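Rainwater for the School Garden at Willon
Project report, second-year group
Lâm Lò and Begoña Aguirre

1. Why we chose this subject

The garden behind the Willon building has 15 raised beds, and all of them were watered from the mains tap by the bicycle shed. In the summer term the hose was left running more than once. Our tutor asked each group to pick a problem on the school site, and we picked this one as we both worked in the garden last year and knew how heavy the cans were.

We wanted to find out how much water could be collected from the store roof, how much the beds need, and whether the two come anywhere near each other.

2. The roof and the tank

The store roof is a plain single slope with a gutter along the low side. We measured it with a tape from a ladder while a member of staff held the bottom. We then took the rainfall records kept by the Andville weather club and worked out the volume for each month. Over the months from March to September the total came to 2546 litres after we took off a share for splashing, evaporation and the first dirty water.

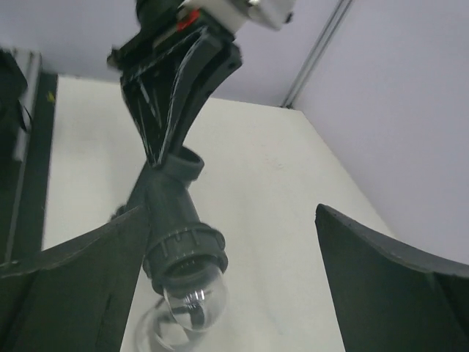
The first dirty water matters more than we expected. After a dry spell the roof collects dust, moss and bird droppings, and the first few minutes of rain wash all of it into the gutter. We visited the allotments at Peñalver, where several plot holders let this part run off to a drain before the rest goes to the tank. One of them empties her tank completely every November and scrubs it out with a long brush.

We looked at three places for the tank. The north wall was best. It is shaded for most of the day, so algae should grow more slowly, and the ground is already paved. The other two places were closer to the beds but would have needed a new base.

3. What the beds need

Begoña kept a watering diary for three weeks. She wrote down how many cans went on each bed and what was growing there. The beans and courgettes took the most. The herbs took hardly any, and we think they had been overwatered before.
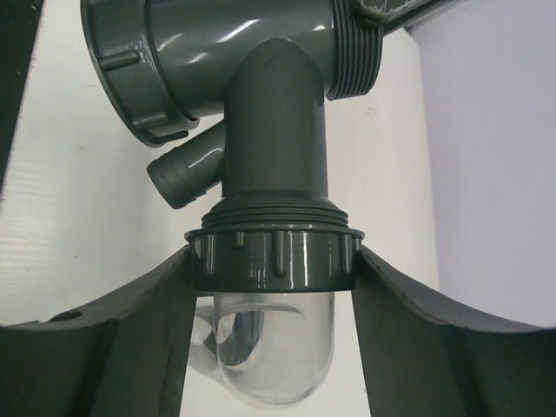 The soil also made a difference. Beds filled with compost from the Gundona site stayed damp at finger depth for longer than the beds with bought topsoil. We did not test this properly and would like another group to do so. Covering the soil with straw helped in both kinds of bed, though it brought slugs to the lettuces.

4. Results

In April and May the roof would give more water than the beds used. In July it would give less than half. A bigger tank would carry some spring water over into summer, but it would cost more and take up the path.

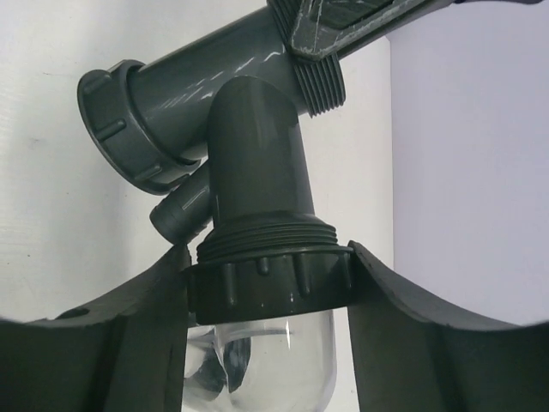

Could the garden manage without the mains tap?
Only in spring and early autumn. In a dry July the tap would still be needed for the beans and courgettes.

5. What we would do differently

We should have started the diary earlier, as it missed the driest part of the term. Lâm's first roof drawing was in feet and the rest of our work was in metres, which cost us an afternoon. The calculations and the diary pages are in the folder handed in with this report.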